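Clumthorpe Publishes Good-Practice Guide for Simulated Testing of Sidewalk Robots 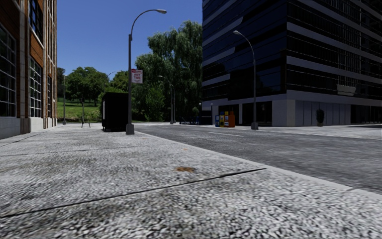 Simulated street scene with sidewalk, curb and roadway, rendered from a low viewpoint.

SKOSTORBY, 30/01/2020. Clumthorpe today released version 2 of its good-practice guide for testing sidewalk delivery robots in simulation. The guide applies to wheeled robots that share the sidewalk with people on foot. It covers the test world, the test record and the conditions for moving to a real street.

Version 2 replaces the text issued in November. The main change is in section 3, which deals with ground surfaces. A test world must now include expansion joints, curb edges, gaps between curb sections and stained or weathered concrete. Flat, single-color ground is no longer accepted for navigation tests. Shadows and reflective glass facades must be present in at least one test route.

Section 4 covers fixed objects. Lamp posts, parking signs, newspaper boxes and planters are to be modeled at true scale and viewed from the mounting height of the robot's own camera. Views from standing eye level may be added but do not count toward the total.

Under the guide, an operator completes 2,000 simulated runs per software release before any supervised street trial. Each run is logged with the software version, the route, the time of day set in the simulator and every stop or contact. Runs that end early stay in the log. A release that changes braking or path planning starts the count again from zero. Logs are kept for 12 months.

The draft was tried out by Georgiou, which builds delivery robots, and Givine, which supplies street models. Both firms reported that preparing a compliant route took roughly 3 days. Their comments on log format were adopted. A request to allow mixed logs from different simulators was not.

The guide is voluntary and does not replace local permit rules. Operators working to the earlier version may finish tests already in progress. The full text, a blank log sheet and a list of changes are available from the Clumthorpe office in Skostorby on request.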